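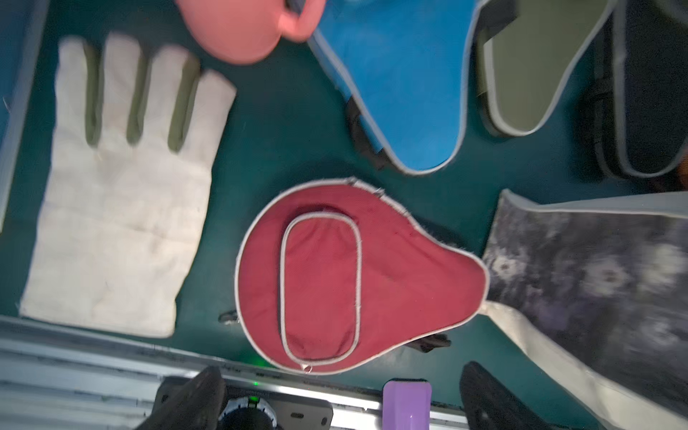

4 Inbetriebnahme der Regentonnenpumpe

Dieses Kapitel gilt für die Fikora Tauchpumpe mit Steigrohr und Schwimmerschalter. Der Anschluss an ein Hauswassernetz ist in Kapitel 7 beschrieben.

4.1 Vor dem ersten Einschalten

Tragen Sie beim Zusammenbau Arbeitshandschuhe. Die Kanten der Rohrschellen sind scharf und werden im Werk nicht entgratet. Für Arbeiten im Wasser sind Stoffhandschuhe ungeeignet, verwenden Sie dort solche aus Gummi.

Hinweis: Die Tonne muss eben und kippsicher stehen. Eine Tonne mit 160 Litern Inhalt wiegt gefüllt deutlich mehr, als eine lose verlegte Gehwegplatte auf weichem Boden trägt.

1. Entfernen Sie Laub und Schlamm vom Boden der Tonne.
2. Prüfen Sie Netzkabel und Stecker auf Beschädigungen. Ein beschädigtes Kabel darf nur vom Kundendienst ersetzt werden.
3. Stecken Sie den Ansaugfilter von unten auf das Pumpengehäuse und drehen Sie ihn bis zum Anschlag nach rechts.
4. Schrauben Sie das Steigrohr handfest ein. Keine Zange benutzen.
5. Hängen Sie den Rohrbogen über den Tonnenrand und ziehen Sie die Schelle an.
6. Schließen Sie den Gartenschlauch an. Empfohlen wird ein Innendurchmesser von 19 mm. Dünnere Schläuche sind zulässig, die Fördermenge nimmt dann ab.

VORSICHT: Tragen Sie die Pumpe niemals am Kabel. Zum Absenken und Herausheben dient der Griff am Gehäuse oder ein daran befestigtes Seil.

4.2 Schwimmerschalter einstellen

1. Legen Sie das Kabel des Schwimmers in die Klemme am Steigrohr.
2. Stellen Sie die freie Kabellänge ein. Ein kurzes Kabel lässt die Pumpe früher abschalten, ein langes später.
3. Bewegen Sie den Schwimmer von Hand auf und ab. Er darf die Tonnenwand nicht berühren.

Bei schmalen Tonnen bleibt der Schwimmer leicht hängen - in diesem Fall die Pumpe etwas aus der Mitte rücken.

4.3 Einschalten

1. Füllen Sie die Tonne, bis das Pumpengehäuse vollständig unter Wasser steht.
2. Öffnen Sie die Brause oder das Ventil am Schlauchende.
3. Stecken Sie den Netzstecker in eine Steckdose mit Fehlerstromschutzschalter (30 mA).
4. Warten Sie, bis das Wasser ohne Luftblasen austritt.

Tritt kein Wasser aus, ziehen Sie den Netzstecker und bewegen die Pumpe im Wasser leicht hin und her. Eingeschlossene Luft entweicht dann durch die Bohrung am Steigrohr. Diese Bohrung ist kein Defekt und darf nicht verschlossen werden.

ACHTUNG: Trockenlauf beschädigt die Wellendichtung. Schäden durch Trockenlauf sind von der Garantie ausgenommen.

4.4 Nach dem Gebrauch

Netzstecker ziehen, Schlauch entleeren, Filter mit klarem Wasser abspülen. Vor dem ersten Frost die Pumpe aus der Tonne nehmen und frostfrei lagern - auch dann, wenn die Tonne selbst draußen bleibt.

Stand der Anleitung: 2021-09-20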